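We use cookies to remember your basket and to measure visits. Manage settings or carry on reading.

Wednesday, 7:40 in the evening

The garden set from Tirnell has arrived, in the sense that seven boxes have arrived and the driver has gone back to Akstead. The website said "light assembly." The leaflet has a drawing of a smiling man holding one screw. I have a bag of 100, and no smile to speak of.

I chose the Drullach model, which is a bench, two chairs and a low table in brown weave. I wanted the teak, but the teak cost more than my first car and would have wanted oiling every spring, and I know myself. The weave asks for a wipe with a damp cloth. I can promise it that much in writing.

Got the bench frame together by three, then found I had put the left arm on the right side. The arms are marked L and R, but the leaflet doesn't say whether that's from where you sit or from where you stand swearing at it. Took it apart. Put it back. It now rocks a little on the patio slabs, and I've decided to blame the slabs.

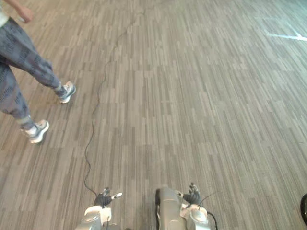
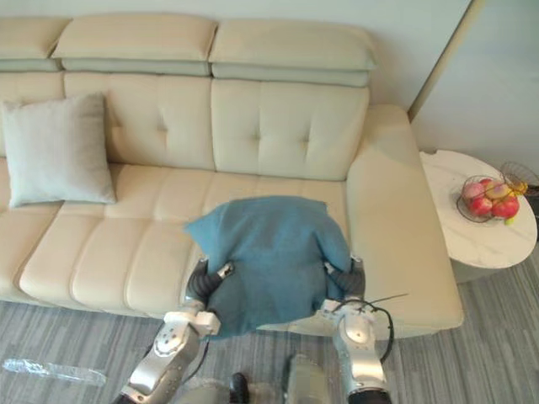
Posted by the Reluctant Gardener

Back out after supper to do the table. The glass top sits on rubber pads, and there are supposed to be four of those. I had 3. Looked in every box, then in the boxes I'd already flattened, then under the bench. Wrote to Tirnell and got a reply within a minute thanking me for my interest in parasols.

The cushions are called "oatmeal" and are a good deal closer to porridge. They're fine. They have zippers, so the covers come off, and little ties at the back that I expect to lose a fight with the first time the wind gets up. I bought the Tosh storage box to keep them in over the winter. It's due in June, when I'll need it least.

Sat on the bench at last with a cup of tea. Comfortable enough, a bit upright, like waiting for a dentist you quite like. Then it started to rain, so I carried all the cushions in and stacked them in the hall, where I suppose they live now.

Recent entries
The hose reel and I are not speaking
Gravel, and where it goes
A parasol base filled with sand, mostly
Slug season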